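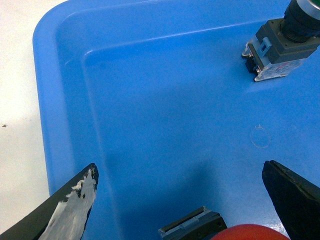
Greter project — fortnightly catch-up, July
Present: Kulsoom Ghauri (chair), Wayne Sugden (notes), Nowicki, Fumo. Apologies: Allness.

1. Last minutes
Agreed. Spelling of Fumo's name corrected.

2. Push button task
KG gave update. Policy retrained on 400 demos, wrist view only. Compared against old one with the fixed overhead camera. 32 trials each. Wrist only got 23, old one not rerun yet so no fair comparision — WS to do before anyone quotes it.
Most misses at the grasp. Approach looks ok. Nowicki asked if reflections off the back panel matter. Not known. Try matt card behind the table, same start poses, same checkpoint.

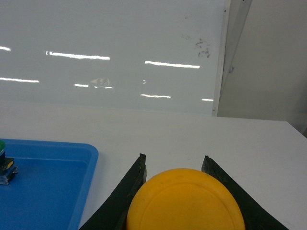
Fumo wants failures logged by stage (approach, grasp, lift, place), not just pass/fail. Agreed. KG to add colums to the sheet.
Cap colour: long talk, no decision. Nowicki thinks policy is going by colour not shape. Suggests holding one colour out of training. KG happy if it's cheap — 2 seeds minimum.
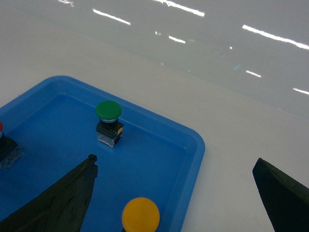 3. Finger pads
Wear between sessions could be muddying results. Note pad state at start of each block from now on.

4. Write-up
Methods section with Allness. Results wait for the rerun.

Actions
WS — rerun old policy, matt card test
KG — sheet
Nowicki — held out colour, plan by email

AOB: none. Closed 11.40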